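3.2 Folding heavy knits: ribbing, thickness and the problem of the last fold

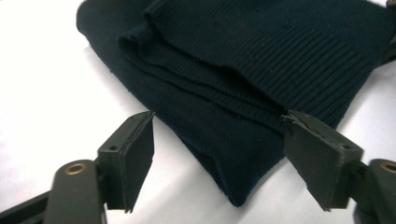

Figure 4. A dark navy knit garment, folded, on a white tabletop. The ribbed band doubles back on itself at the top.

People who fold clothes for other people, whether in a laundry, in the back of a shop or at the kitchen table on behalf of a large family, tend to talk about sweaters as a separate kind of job, and after a spring spent listening to them and folding alongside them we have come to agree. A shirt has a front, a collar and a row of buttons to steer by, and most of the people we interviewed could tell us in a sentence or two how a shirt ought to go. A knit gives you far less to steer by, and what it does give you is mostly a matter of feel. The garment in Figure 4 is a good one to think with, because two quite different fabrics meet in it: a ribbed band, with fine ribs running on the diagonal as it lies there, and a smoother panel with an even surface that tapers down to a blunt, rounded point. Where the band folds over on itself it makes a soft curved ridge rather than a crease, and that ridge is what the remainder of this section is concerned with.

We should say first what we mean by a heavy knit, as the term was used rather loosely by our participants and we do not want to pretend to more precision than they had. In the sorting room at Drimton, where most of our observations were made, the word "heavy" was applied to anything that would not stay in thirds without being pressed down with the flat of the hand. That took in most sweaters, a good many cardigans, the thicker sort of sweatshirt and, for a reason that had more to do with the length of the garment than with its weight, a certain kind of knitted dress. It left out fine-gauge pullovers, which were folded with the T-shirts and went on the same shelves. We have kept to this working definition throughout, and where we say "knit" without any further word in front of it, a heavy knit is meant.

The usual method at Drimton, taught to new staff on their first morning, is what we have called the sleeve-in fold. The garment is laid face down with the hem toward the folder. Each sleeve is brought straight across the back and then turned down so that the cuff points at the hem, and the sides follow the sleeves in toward the middle until the body is the width of the shelf. The hem is then brought up by a third, and that folded portion is turned up once more to meet the neck. Done on a thin garment, this takes very little time and gives a tidy rectangle with the neckline showing. Done on a heavy knit, it goes perfectly well until the last turn – and then, as one of the longer-serving folders put it to us, "it wants to sit up and look at you."

The trouble comes from where the ribbing ends up. Ribbing is elastic across its width, and it is usually thicker than the fabric next to it, so a hem band that has been turned twice is working against the fold the whole time it is on the shelf. Cuffs add to this in their own small way. If both cuffs have been turned down so that they finish near the hem, then the final fold has to pass over body fabric, cuff fabric and hem fabric together, and it is hardly surprising that the result is a bulge along one side of the stack. A single bulging sweater is of no consequence to anybody. A shelf of 20 of them leans, and a leaning shelf was mentioned to us as a nuisance more often than any other single thing, including lost buttons, missing size tickets and the temperature of the room.

We compared the sleeve-in fold with two alternatives that participants brought to us themselves. The first we have called the short-cuff fold. It is the same as the house method in every respect but one: the sleeves are turned down only as far as the elbow and then doubled back toward the shoulder, so that the cuffs finish high up, well away from the hem. The second is the roll, which many people use at home for drawers and suitcases, and which needs little explanation. The garment is brought to a long strip in the ordinary way and then rolled from the neck down, ending with the hem band on the outside, where its own springiness helps to hold the roll together.

Over the course of the study 700 heavy knits were folded by one of these three methods, divided as evenly as the daily deliveries allowed. They came out of a larger intake of 3535 garments of all kinds, the rest of which are dealt with in Sections 3.1 and 3.3. Each folded knit was left on an open shelf overnight and looked at again the next morning by somebody other than the person who had folded it. The person looking was asked only whether they would put the garment out as it was, tidy it with a hand, or fold it again from the beginning. We tried a more elaborate scale during the pilot, with 10 separate points to be scored, and gave it up quite quickly, for the folders found it tiresome and we found that it told us nothing that those three plain answers did not.

The short-cuff fold did best on the open shelf, and it did so by a comfortable margin. Knits folded this way were more often put out as they were, and the stacks stood straighter. The roll did well in bins and drawers and poorly on shelves, just as the people who recommended it had told us it would. The house method came last for heavy knits, although we want to be fair to it and repeat that it remains a very good way of folding nearly everything else, and that the folders who had used it longest got noticeably better results from it than the newer ones did. They seemed to manage this by easing the ribbed band flat with the side of the hand before each turn, a habit that none of them had been taught and that several did not know they had until we asked them about it.

Color turned out to matter more than we had expected, and we had not planned for it. Very dark knits were slower to fold by every method. The folders gave two reasons. One is that the edges are hard to tell apart. In a garment like the one in Figure 4, which is so dark that it could pass for black, several folded edges can lie one over another with little besides the slightly fuzzy rim of each to separate them, and a folder who wants to take hold of two layers may easily pick up three. The other reason is lint. There are a few light specks on the ribbed band in the figure, and any of our participants would have wanted to deal with them before going any further. On a pale gray sweater the same specks would very likely be passed over. We did not time the brushing separately from the folding, which we now regret, and so we are not able to say how much of the extra time on dark garments belongs to the one and how much to the other.

The surface underneath plays its part as well. The tables in the sorting room were originally covered in a dark green cloth, which the folders liked for its grip (a knit laid on cloth stays where it is put) and disliked for nearly everything else, particularly late on a winter afternoon. In May the cloth was taken off half of the tables and a smooth white top was fitted in its place. Dark knits became easier to read at once, as the outline of the garment showed up plainly, but the garments also slid about more, and some folders took to steadying the far end with a forearm while they worked on the near one. Opinion was divided to the end of our visit. Those who worked mainly with dark winter stock preferred the white tables and said so warmly. Those who handled mixed deliveries would generally walk to a cloth-covered one if it was free.

We also tried two folding boards, the Zirnex and the Temik, both of which are hinged panels meant to bring a garment to a standard width. Neither was designed with heavy knits in mind, and we mention them mostly because readers are likely to ask. The Zirnex board gave a consistent width but pressed the sleeves down toward the hem, which is exactly where we have just said they should not go. The Temik board has a narrower center panel and could be used with the short-cuff fold if the sleeves were doubled back by hand beforehand. Folders who did this were pleased with the look of the finished stack and found the whole business rather slow. By the second week both boards were being used chiefly for shirts.

A word is needed about storage, as it bears on how far these results can be carried over to other rooms. The shelving at Drimton is the deep Thoroddsen type, open at the front and closed at the back, and a knit folded to the standard width sits on it with roughly a hand's breadth to spare. On a shallower shelf the garment would have to be folded narrower, which means more layers and a thicker stack, and we suspect that the advantage of keeping the cuffs away from the hem would be greater still. We did not have a shallow shelf to test this on. Nor did we follow any garment for longer than one night, and it may well be that ribbing which springs up in the evening settles down of its own accord over a week or two, especially toward the bottom of a stack, where it has the weight of its neighbors to help it along. The same question comes up again with lined jackets and is taken further in Section 3.3.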